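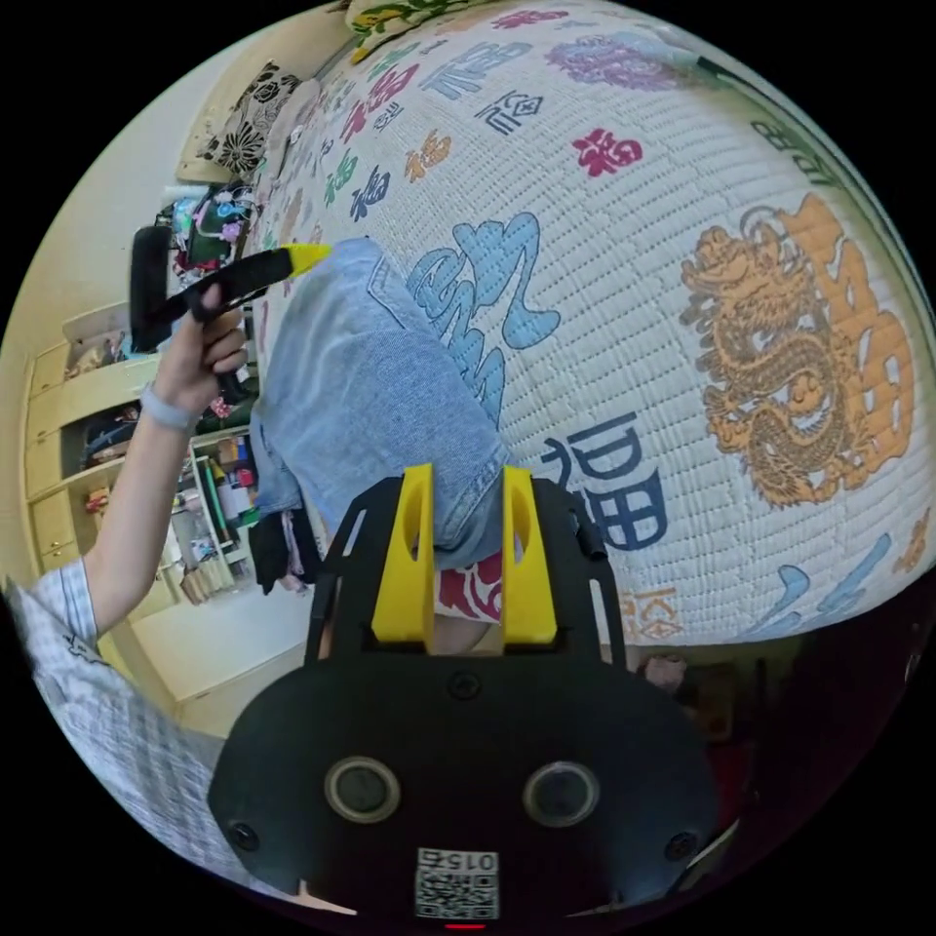
Print this page | E-mail this page

Last updated: September, 4:10 p.m.

FOR IMMEDIATE RELEASE

THE LIGHTHOUSE KIDS ARE BACK, AND THIS TIME THE LIGHT WON'T TURN OFF

Book two of the Pundham Light adventures, for readers 8 to 12, arrives this September from Trutum Books

Hi, everybody! Feven Chala speaking. My publisher usually writes these announcements, and they do a very nice job, but I asked if I could take this one myself and they said yes before I'd finished the sentence (I think they were busy). So what you're getting is a press release by the author, with all the exclamation marks left in.

The news is that my new middle grade novel, The Night Signal, comes out this September in hardcover and e-book, with the audiobook to follow once I stop losing my voice. It's the second book about the kids of Pundham Island, it runs 303 pages, and it picks up the very morning after the first one ended. If you read The Salt Door and threw it across the room at the last page, I got your letters. I'm sorry! I did know what I was doing, and I'd do it again.

WHAT IT'S ABOUT

Pundham is a small island with one school, one store, one lighthouse and a ferry that comes when it feels like it. In the first book, Idris, Junie and Junie's little brother Moss found a door at the bottom of the lighthouse stairs that only opens at the lowest tide of the year. I won't tell you what was behind it in case you haven't gotten there yet.

Now the tide has come back in, the door is under water again, and the old lamp at the top of the tower has switched itself on. It hasn't had a bulb in it since before the kids' parents were born. It blinks all night long. Junie, who is eleven and suspicious of everything, starts writing the blinks down in the back of her math notebook, and by the third night she's pretty sure they spell something. By the fourth night, something out on the water has started blinking back.

Meanwhile the ferry has stopped running, the grown-ups are all saying it's only weather, and Idris has a key in his pocket that he promised to throw in the sea and didn't. (Idris and his promises. I love him, but I would never lend him a bicycle.)

There's a storm, there's a rowboat, there's a goat named Paracha who was supposed to be in one chapter and is now in most of them. My editor asked me early on whether the goat was necessary to the plot. She is now. I rewrote the whole middle of the book so she'd be necessary.

HOW IT GOT WRITTEN

The Night Signal has 64 chapters, which sounds like a lot, but they're short ones. I taught fourth grade before I wrote full time, and I read out loud to my class every day after lunch, when everyone was sleepy and somebody's shoe was always coming off. A long chapter at that hour is a mean thing to do to a child. A short chapter that stops at a bad moment will get you a room full of kids begging for one more, and then you get to be the hero and say okay, one more. I built both books that way on purpose. Most chapters in this one can be read in the time it takes to eat a sandwich.

The first draft was terrible. I mean that in a cheerful way. It started in the wrong place, the villain was a very polite man who did almost nothing, and Moss disappeared for so many pages that I'd forgotten where I left him. (He was in the rowboat. He'd been in the rowboat the whole time, poor kid.) I went through seven drafts before the storm chapters felt cold enough and scary enough, and I wrote a good part of the last one at my kitchen table with the lights out, to see what the kids would be able to see. My spelling suffered.

The signal code in the book is real in the sense that it works. I made it up, it's called Sorix in the story, and the full key is printed on the last page so you can send messages to your friends with a flashlight. There are also coded lines hidden under some of the chapter titles. I'm not going to say which chapters. If you work out all of them you'll know something about book three that I haven't told my own sister.

IF YOU HAVEN'T READ THE FIRST ONE

You can start here, I promise. I put a few pages up front where Moss explains everything that happened in The Salt Door, and since Moss is six, he gets a fair amount of it wrong. Junie corrects him in the footnotes. I think it may be the part of the book I had the most fun with, and new readers will come out of it knowing all they need.

That said, if you're the kind of person who has to do things in order (hello, I'm one too), The Salt Door comes out in paperback on the same day. The paperback has a new map. Several readers wrote to tell me that in the old map the school was on the wrong side of the harbor, and they were right, and it's been moved.

HOW SCARY IS IT?

Parents and teachers ask me this one all the time, so I'll answer it now. It's a bit scarier than the first book. There's a stretch in the tunnel under the tower that I'd call properly creepy, and there's one chapter where a character you like is missing and stays missing for a while. Nobody gets badly hurt. The goat is fine. I'm putting that right here in the press release where it can't be missed: the goat is fine from the first page to the last.

For bedtime readers, I'd say don't stop at the end of chapter 7. Go one further. You'll thank me, or at least you'll sleep.

VISITS, READINGS AND CLASSROOM THINGS

I'll be doing school and library visits all through the fall, some in person and some over video. The in-person ones run just under an hour. I read a little, we send a message across the room with flashlights, and then I take questions until the bell. I like the questions best. Last year a boy asked whether I get paid more if the book is heavier, and I'm still thinking about it.

Trutum has put together a classroom guide with discussion questions, a blank island map for kids to fill in with their own towns and tunnels, and a page of Sorix practice messages. The guide is 69 pages and free to any teacher or librarian who asks for it. Please copy as much of it as you want. I wrote the map activity myself and tried it out on my nieces, who put a candy store on every corner and a jail for people who don't like candy.

Book clubs can ask for signed bookplates too. Tell us how many kids you have and I'll sign them in the purple pen.

ABOUT ME

They told me to write this in the third person and it felt very odd, so I'm going to skip that. I grew up far from any ocean and got seasick on the first boat I ever set foot on. I've loved lighthouses ever since I was small enough to be carried up one. I write in the mornings, I answer reader mail on paper whenever there's a return address, and I'm already partway into the third Pundham Light book, where it snows.

ABOUT TRUTUM BOOKS

Trutum Books publishes stories for young readers, from first chapter books up through middle grade. Review copies of The Night Signal and The Salt Door, cover art and interview requests are all handled by the Trutum publicity desk. Mark school visit requests "Pundham" so they land in the right pile.

Print this page | E-mail this page

READER COMMENTS

mrs_k_room12: My class finished The Salt Door in June and they were FURIOUS. Three of them have already asked if I'll read them the new one even though they're in fifth grade down the hall now. Requesting the guide today.

Dale P.: Is the audiobook going to be read by the author again? We listened to the first one on a long drive and my son does the Moss voice constantly. Constantly.

junie_fan_forever: i am ten and i already figured out the code on the back cover of the first book. it says BRING A ROPE. is that a clue or just good advice

Feven Chala: @junie_fan_forever Both! And Dale, yes, it's me again. Tell your son I'd like my voice back when he's done with it.

bookmobile_ann: Thank you for the word about the goat. I have a reader who checks the ending of every animal book before she'll take it home.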